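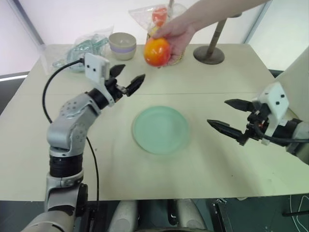
*Liv Lindholm*

I've been living with the Fostell desk lamp since last December, so I think I've earned an opinion on it by now. It's the clamp-on one with the long folding neck, and it cost me 120 quid, which made me wince a bit (my old lamp came out of a skip and did fine for years).

First things first: the light is lovely! There are 2 settings, a warm one and a cooler one, and I leave it on warm nearly all the time. I do a lot of mending in the evenings and I can finally thread black cotton through a needle without dragging everything over to the kitchen window. The dimmer is smooth too, with none of that horrid jump at the bottom where it goes from glow to nothing.

The clamp is where I start grumbling. Fostell says it fits any table, and it does not fit mine, at least not without a fight. My table has a lip underneath, and the pad slid off it every time I moved the neck. I ended up wedging a bit of folded felt in there. It's held ever since, but for that money I'd like not to be cutting up felt.

My sister has the Clumevard, which costs 200 and has a proper weighted base. I borrowed it for a fortnight while she was away and it's a handsome thing — heavy as a brick, mind you, and it takes up the corner where my tea goes. The light was a touch harsher as well. I gave it back without any tears.

The switch on the Fostell is on the cable, halfway down, so I'm forever fishing under the table with my foot. I've sort of got used to it. The cable itself is nice and long, and covered in a grey fabric that picks up every hair my cat has ever shed.

One joint in the neck went floppy over the summer. You tighten it with a little key that comes in the box, so do NOT throw the box out like I nearly did. Two turns and it was fine again.

Would I buy it again? Yes, I would, though I'd wait for a sale and measure the underside of my table first. If yours has a plain straight edge you'll have it up in five minutes.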